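Chapitre 5 -- Emballage et conservation

Rappel de la séance de septembre : un emballage contient, protège et informe. Il fait aussi vendre, mais c'est l'affaire du cours d'à côté, mieux chauffé.

Le bouchon à vis ferme par serrage du joint sur le buvant. Trop lâche, il fuit ; trop serré, il revient avec une lettre du client.
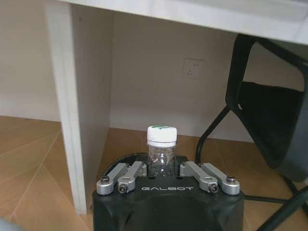 Cas Bredico : sur un lot de 977 flacons, on en prélève 100. Calculer le taux de sondage (oui, à la main).

À lire avant le TD : le dossier Havstead, pages 5 à 12. Les annexes sont facultatives -- le tableau des couples de serrage ne l'est pas.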